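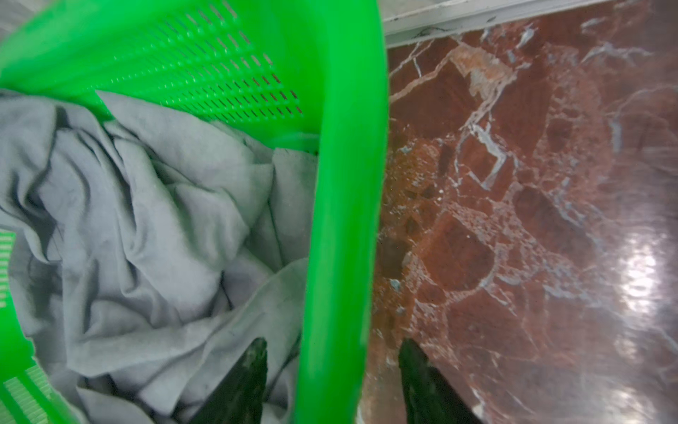

# Maseck 70 Laundry Basket, Green

Item no. 1839-G

The Maseck 70 is a one-piece plastic laundry basket for household and light commercial use. It is molded in a single bright green, with slotted walls and a thick rounded rim. The rim runs the full perimeter and has no separate handles to clip on or lose. The basket is made by Cema and stocked at our Tostbridge warehouse.

## Specifications

| Property | Value |
|---|---|
| Capacity, level fill | 70 liters |
| Empty weight | 1839 g |
| Rim height from floor | 513 mm |
| Maximum load | 17 kg |
| Material | Polypropylene, colored through |
| Finish | Matte inside, smooth rim |
| Assembly | None |

Capacity is measured to the underside of the rim. Heaped loads are possible but will interfere with stacking. The load rating applies to a basket lifted by the rim at two opposite points. Lifting from one side only is outside the rating.

## Walls and ventilation

The walls are perforated with two slot patterns. Rows of small elongated slots are used where the wall needs to stay stiff. Parallel horizontal slits, set one above another like the rungs of a ladder, are used where more air is wanted. Slot edges are deburred at the factory. If you find a sharp edge, contact us before use and we will exchange the basket.

Ventilation slows the buildup of odor in worn clothes. It does not dry them. Wet towels and swimwear should be hung up first and put in the basket afterward.

Loosely bunched items let more air through than folded ones. A heavy gray blanket or sweatshirt can be dropped in as it is. Do not press the load down to gain space, as packed cloth closes off the slots from the inside.

## What to put in it, and what to keep out

Suitable for cotton, fleece, knitwear, bed linen and most synthetics. Fleece and brushed fabrics shed onto whatever lies against them, and dark cloth shows it most. Sort by lint before you sort by color if the load includes both.

Tailored clothing is better handled outside the basket. Lay it flat on a clean table or counter, empty the pockets and go over the surface before deciding between brushing, spot cleaning and the dry cleaner. 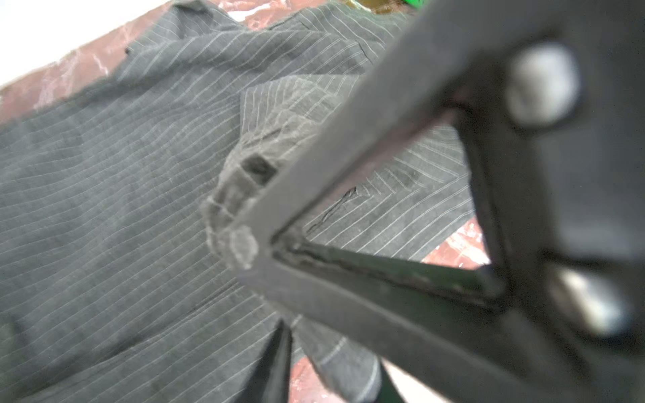 Dark pinstripe is a useful test case. Creases pull the stripes out of line, so a badly stored garment is easy to recognize, and pale lint stands out at the corners and around pocket openings. Smooth the cloth along the stripe by hand, then brush in one direction with the nap. An adhesive roller is acceptable on wool blends. Avoid it on loosely woven cloth, where it raises the surface and makes the next round of lint worse.

Check buttonholes and pocket edges for loose threads at the same time. Trim them; do not pull.

## Cleaning the basket

- Rinse with lukewarm water and dish soap.
- Clear lint from the slots with a dry bottle brush.
- Do not use solvent cleaners or abrasive pads on the rim.
- Not suitable for the dishwasher.
- Dry upside down.

Long exposure to direct sun will lighten the green. Strength is not affected in the first years of normal indoor use.

## Stacking and storage

Empty baskets nest. Up to 17 may be stored in one stack on a level floor. Twist slightly when separating them, and do not pry at the slots with a tool.

## Related items

**Durán lid, gray.** Fits the Maseck 70 only. Rests on the rim and does not lock.

**Durán liner bag.** Cotton drawstring bag, machine washable. Reduces airflow through the walls.

**Maseck floor pads, set of four.** Self-adhesive. Recommended for stone floors and polished surfaces.

## Ordering

Single baskets ship flat-rate in a carton. Orders of a full stack ship on a pallet, with a lead time of two weeks, or three in August. Trade inquiries go to Konrad Szulc at the Tostbridge office. Questions about exchanges and spare liners go to Vasylyna Symonenko at the same address. Please quote the item number.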